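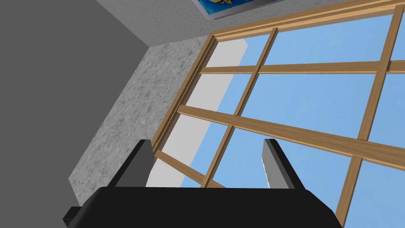 No. 23

The wrist camera went into the simulator last night, so the arm can finally look out of its own window. I spent most of the evening on tilt. With the wrist rolled over, the window runs off on a steep diagonal and the speckled wall beside it goes with it, and that is the sort of view the real arm will get when it reaches sideways off the bench.

The gripper model is Kieran's. He drew the two fingers in April and I have only changed the colour, black with a paler grey on the faces. They open properly now. Before this the left one was upside down in the file and closed through the palm, and I lost 2 nights to it before Hayley Parsons spotted a minus sign.

The room is a stock one from the Mapplebeck pack. I kept the timber window and left the sky plain blue. Trees slow my old laptop down and the arm has no use for them.

The real build is further behind. The base is bolted down in Beryl's garage, the shoulder motor is in, and the wrist bracket is still being printed. The first print came out 9 mm short. Ryan Mellor has a spool of grey filament he's happy to part with, so I'll try again with that.

Still to do: slow the wrist joint down, fix the grip limit (it's set to 100 and should be much lower), and label the cables before I forget which is which. Evie wants to know when it can water the tomatoes. Not this summer.

Posted 12/16/25 in Workshop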